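Shares in Unosness climbed to 749 pence on February 16, 2026, after the savings firm told investors it would keep its dividend unchanged through the spring, a small comfort to the many retired people who have held on to the stock through a rather bumpy winter. 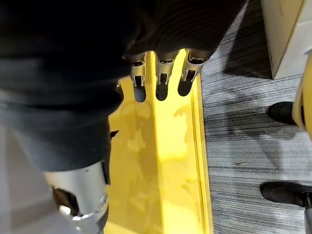
Ye-ji Han, who looks after income funds at Iklow, said she had been hoping for just this sort of steady news and had bought a little more. She is also warming to makers of automation parts, the sort that go into robotic fingertips with metal housings and dark pads, though she would still put no more than a modest slice of anyone's pension there.

Fidel Palma of Zullano was kinder still, and lifted his target for Unosness by 70 pence. Full results follow later in February.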